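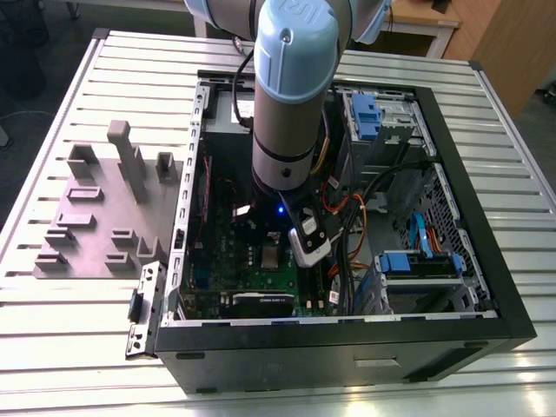

What do you pull first when you strip an old office tower for parts? The memory, every time. It comes out with two clips and no tools, and once it's gone you've got room for your fingers around everything else.

Search posts, people, tags
Posted in: Fix It / Desktops & Towers
December · by rezende_bench

OK so a bunch of you asked how I take these old Dell towers apart, and I keep answering in replies and then losing the replies, so I'm doing it as a thread. Grab a snack.

First thing, lay the case on its side with the open side up. I did my first few standing upright like they'd be under a desk and I have no idea why. Everything wants to fall on the graphics card. On its side the board is flat in front of you like a dinner plate and the screws stay where you drop them (mostly).

Unplug it from the wall, then hold the power button down for a few seconds. Touch bare metal on the chassis before you touch anything green. I don't wear a wrist strap unless it's really dry in the room and yes, I know, you can yell at me below.

Side panel goes on the floor, leaning against something. Do not put it on the bench "for a second." I did that at the old Levach space and scratched up a monitor that cost me 299 bucks. Still mad!

Memory next. Push the little white clips outward, the stick pops up, lift it straight out by the ends. If you're keeping it, it goes in a bag and the bag gets a label right then, with the size on it. I have a whole shoebox of mystery sticks from before I learned this and I'm never going to test them all.

Now the cooler. Run the machine for ten minutes before you start the whole job if it still boots, so the old paste softens up a bit. Then loosen the cooler screws a little at a time, going corner to corner, and twist gently before you lift. Twist! If you yank straight up on a dried-out one you can have a very bad afternoon.

Wipe the top of the processor while it's still locked in the socket. Way easier than chasing it around a paper towel.

To get the chip out, push the lever down and slightly out from under its hook, let it come up slowly, and swing the metal frame open. Lift the processor by its edges, straight up, no sliding. Chip goes in a plastic clamshell. I buy the clamshells from Fedis in a big sack, 600 at a time, and people laugh until they need one.

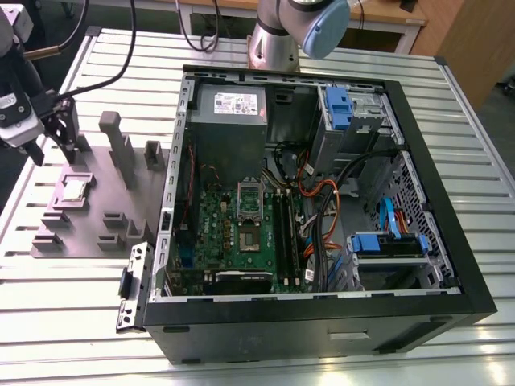
And then please, please cover the socket if the board is getting used again. Those contacts are tiny and they bend if you look at them wrong. A sleeve button got one of mine. I spent an entire evening with a magnifier and a sewing needle trying to straighten 2 pins and the board never saw its second memory channel again.

If you don't have the plastic cap, close the metal frame and tape a piece of card over the top. Not pretty, works fine.

Cables! Everybody wants to rip the cables out first because they look like a mess. I leave them alone until the very end. The power wires in these are a bundle, and if you pull one plug you've usually just moved the bundle on top of the thing you were trying to reach. Tuck them toward the drive side and keep going.

SATA plugs, pull on the plug and not the wire. Some have a little metal spring you squeeze. The blue plastic latches on the drive bays are the nicest part of the whole case, I will hear no complaints about those.

Graphics card stays in till I've got the chip sorted. There's a release for the slot, so find that with a fingertip before you pull. These Quadro cards are old but somebody on the Trasum swap board always wants one for a second monitor.
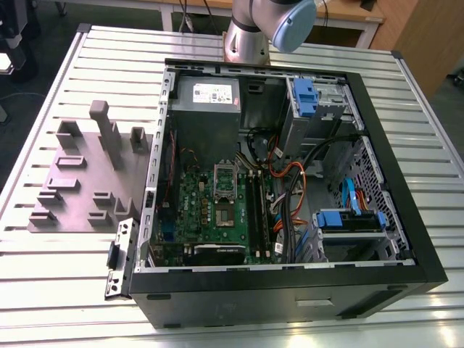
Chip out, card still in. My favorite stage of the job.

Someone asked if it's worth the time. For one machine? Eh, maybe not. But if you've got a stack of the same model you get quick, and a spare power supply that you know fits is worth having on the shelf.

Also keep the screws from each case in their own cup. I have a coffee can with what must be 2,000 screws in it and I can never find the one I want.

Power supply and drive cage tomorrow, this is already too long. If you've got a trick for the stubborn front bezel clips drop it below, I broke another one this morning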